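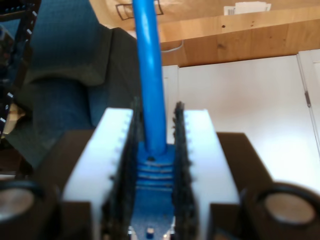
Small Networking Jobs at Stollbridge

Welcome to the gallery page of our cable corner. We are a small office on the first floor of the old Trovano building, and this year we decided to put all our network cables in order. The work began in April and it was finished, more or less, on 11th November. Before that, every desk had its own little knot of cables, and when a connection failed we had to crawl under the tables with a torch and guess which one to pull.

I am keeping this page for colleagues in our other office in Cedov, who will do the same work next. It is a simple page and I will add to it when I have time.

The blue patch cable

Blue is the colour we have chosen for the desk connections. It has a round, smooth jacket and a moulded boot with ribs, in the same blue as the cable. The boot protects the place where the cable goes into the connector, and this is the place where our old cables were always breaking. If you order new ones, please take the type with the boot. The ones without it are a little cheaper, but we had to replace many of them after one winter.

The colours we use

Blue for desks, grey for printers, yellow for the meeting room. Red is kept for the line to the server cupboard and should not be unplugged without asking first. In Cedov you have already many green cables. You can keep them for the printers – it only has to be the same everywhere on your floor, and written on the plan beside the cupboard door.

Lengths

We bought 43 cables in the first order, most of them two metres long. This was too long for the desks by the window and too short for the two desks at the back. Measure along the wall and down the leg of the desk, then add a bit for the bend. A cable that is pulled tight will come out each time somebody moves the table.

Labels

Each cable has a number at both ends, written on a wrap-around label from Botha. The numbers follow the wall sockets, so socket 1612 has cable 1612. Put the label a hand's width away from the boot, otherwise you cannot read it when the cable is in the switch. Pencil disappears quickly, so use the thin black marker from the drawer.

Plugging in and pulling out

Hold the connector by its body and press the small clip with your thumb. Do not pull on the jacket. When you put a cable in, you should hear a click – if there is no click, take it out and look if the clip is bent.

Still to do: the reception desk, and the box of old cables under the stairs. If you need short grey ones in Cedov, write to me before we take that box to recycling.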